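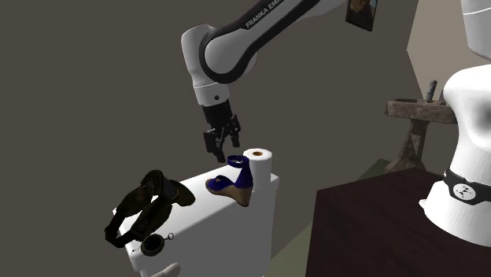
Saturday, teleop bench, Kvam sim

Ottar Nordin on the controller, me on the log. Picking up where we stopped on the shoe task. Target is still 48 good demos before we hand anything over to Branddale for training.

Search the notebook Enter keywords Go

Started at 9.20. First few runs were warm-up and I've marked them as such so they don't get swept in. Ottar had the translation gain too high and kept overshooting on the way down. Dropped it by half and the approaches got a lot smoother. Rotation gain left alone.

Wedge sandal: going for the ankle strap works better than going for the heel. With the heel the fingers have to open nearly all the way and one of them tends to clip the cabinet top. With the strap you can come straight down, close, and lift slowly. If you lift fast the sandal swings and knocks the paper towel roll. Six runs binned for that.

Boot: harder. It lies on its side and the shaft gives you a wide thing to grab at a bad angle. Ottar tried turning the wrist before going down, then after. Before is better. The policy will copy the pauses as well, so we agreed no stopping in mid-air to think. If you need to think, do it before pressing record.

Episode limit is 1000 steps. Good sandal runs finish at 520 or so, boot runs take longer and two hit the limit with the boot still in the gripper. Have asked Todura if the limit can be set per object.

Also tried the Skulov hand controller after lunch. Nice in the hand, but there is a lag when you reverse direction and Ottar was correcting for it without noticing. Those runs are in their own folder. Don't merge them.

To do:
- replay the boot runs at half speed and trim the dead time at the start
- shuffle object positions between resets, we have been lazy about this
- write down the gain settings in the config, they are only on my pad
- second operator needed, all the demos so far are Ottar's

Stopped at 16.40.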